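Stornach Lake Anglers > Club Business > Moving the fall championship to Thoroddsen Reservoir?

dock_talk_ed
Topic starter
The board posted the draft schedule this morning and the two-day championship is listed for Thoroddsen in October. We have fished the final on Stornach for as long as I have been a member. I would like to hear what people think before the vote in January.
My own view is that it should stay put. Thoroddsen is a long tow for most of the members and the north ramp only has two lanes.

ripraprick
I'm for it. The same four boats have cashed at Stornach every fall because they live on it. Put everybody on water they don't know and see who can find fish.

M_Haldane
Thoroddsen is 2,764 acres and maybe a third of that is fishable in October once they start the drawdown. Last time I was there the creek arms above the highway bridge were mud. Where do you put 40 boats?

ripraprick
On the main lake points, same as anybody else. The drawdown pulls fish out of the creeks and makes them easier to pattern.

M_Haldane
It pulls them onto the same six points. I fished an open there in a drawdown year and had a boat on either side of me from takeoff to weigh-in. It took 14 pounds to win and most of the field didn't fill a limit.

Dariusz Ostrowski
I wrote the draft, so I can answer some of this. The reason Thoroddsen is on there is the ramp permit at Stornach. The county wants $505 for the weekend now and they want us off the lot by 2:00 p.m. both days. Thoroddsen charges nothing if we file by the end of August. It is a draft and the members vote on it.

dock_talk_ed
Thanks Dariusz, I didn't know about the 2:00 cutoff. That would mean a noon weigh-in with the drive back from the dam. I still think we could pay the $505 out of entry fees.

tubejig_tom
Does anybody know if the Vavwood ramp on the east side is usable at low water? If it is, we could split the launch and the two-lane problem goes away.

ripraprick
Vavwood was usable two years ago at five feet down. There is a drop-off at the end of the concrete, so don't back a tandem trailer past it.

M_Haldane
Splitting the launch means two people checking livewells and two people running the clock. We had trouble getting one last year.

tubejig_tom
I'll do one side if I'm not fishing. My shoulder may keep me out of it anyway.

bluegill_bev
Co-angler here. Nobody has mentioned off-limits. If it goes to Thoroddsen I'd want the lake open for practice right up to the day before. Some of us can't take a week off to go look at it. Also, is Grovico still putting up the $500 for big bass? I heard it was tied to the final being on Stornach.

Dariusz Ostrowski
Grovico is in for the $500 at either lake. I called them to ask. Off-limits is not settled. The draft has the usual three days and I agree that is hard on people who have never seen the place. Send me a note and I will put it on the agenda as a separate item.

dock_talk_ed
If practice is open through the day before and Vavwood is usable, I have less of a problem with it. I'd still vote for Stornach. I'd like to see the mileage from town to each ramp listed on the ballot so people know what they are voting on.

M_Haldane
Same here. And list the pool level from the last three Octobers. The dam office has those if you call before 4:00.

Dariusz Ostrowski
I can do both. I will post the pool levels in this thread when I have them, and the ballot wording will go up a week ahead of the meeting. If you can't be there, proxies have to be signed and handed to a board member before the vote starts. 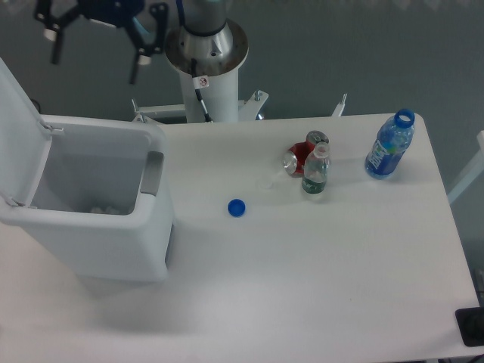
One more item on proxies: a co-angler can carry one for a boater and the other way around, but nobody can carry more than one.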